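In Praise of the Long Table

I have been going to the same community supper for 3 years now, and I want to make a case for it, because I think every town with a spare room and a working oven should have one. I mean a plain meal, same night every week, one long table, sit where there's a chair. You don't sign up and you don't pay at the door. There is a coffee can by the coats and you put in what you like.

The first time I went I stood in the doorway of the hall on Umer Street with a bowl of coleslaw and nearly turned around. Everybody seemed to know everybody! Then Doina Vukčević took the coleslaw out of my hands, asked whether it had raisins in it (it did, she was delighted) and put me next to a retired bus driver who talked for an hour about growing leeks. I have grown leeks every year since. They're terrible leeks, thin as pencils, and I love them.

What I like best is the seating, or the lack of it. At a restaurant you eat with the people you came with. At a potluck among friends you drift over to the ones you already like. One long table does something else to people. You get the person on your left and the person on your right and whoever is across from you, and the bread has to come past all of them before it gets to you. I have had better talks waiting for the butter than at most weddings.
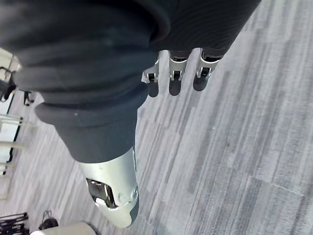 Does a supper like this have to be every week?

Weekly is what I'd fight for. A monthly supper is easy to miss, and once you've missed two of them it's been a whole season and you feel shy about going back. With a weekly one you can skip a night, have a cold, visit your sister, and the soup is there again before you've had time to feel like a stranger.

I know the arguments against. Rok Dimitriou, who cooked with us for a long while and whose lentils I still think about, believes we wear people out. He would like fewer suppers and better food, with a proper menu and real napkins. He has a point about the napkins. But I've eaten at the kind of supper he has in mind, over in Brukby, and good as it was (there was a plum cake I would have driven 2 hours for), it felt like being a guest. People dressed up a little. They thanked the cooks on the way out and went home. At ours, half the room is still there at the end, drying pots and arguing about where the ladle goes.

And the food doesn't need to be good! I really believe this. It needs to be hot and there needs to be enough. Some of our happiest nights have been baked potatoes and whatever people found in the fridge to put on them. When the cooking gets fancy, the folks who can only manage a bag of rolls start to feel that rolls aren't enough, and then they stop coming, and those are very often the people I'd most like to sit next to.

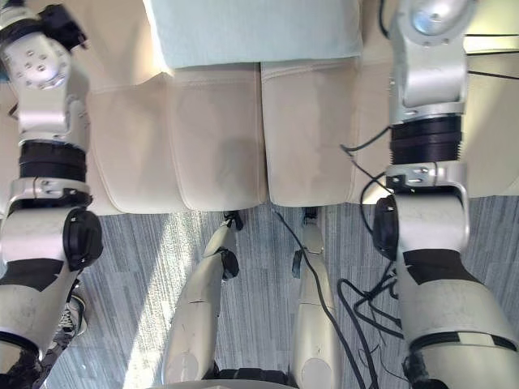 The other worry I hear is about kids. Families say they'd come, but the little ones won't sit still, and they don't want to bother the older people. Please come and bother the older people. Mirjana Kneževič taught a whole row of seven-year-olds to play rummy in June while the grown-ups were still on the salad, and I don't know which end of the table was louder. My own nephew, who eats nothing but noodles at home, will eat cabbage if a stranger hands it to him. I can't explain it and I've stopped trying.

Money comes up too, of course. A big pot of soup is cheap, and the coffee can does better than you'd think. The harder thing to find is the room. Plenty of towns have a hall that sits dark most evenings, with a kitchen behind it and a stack of folding tables, and a rental form that scares people off before they ever get to the onions. If you have any say over a room like that, I'd love for you to give it away one night a week. Just one — and leave the form in the drawer.

Then pick a night and stick with it, even when it snows, even when only two people show up. We had a night like that last winter. Doina and I ate at one end of that enormous table with a pot of bean soup between us, and I took home enough to last until the next supper.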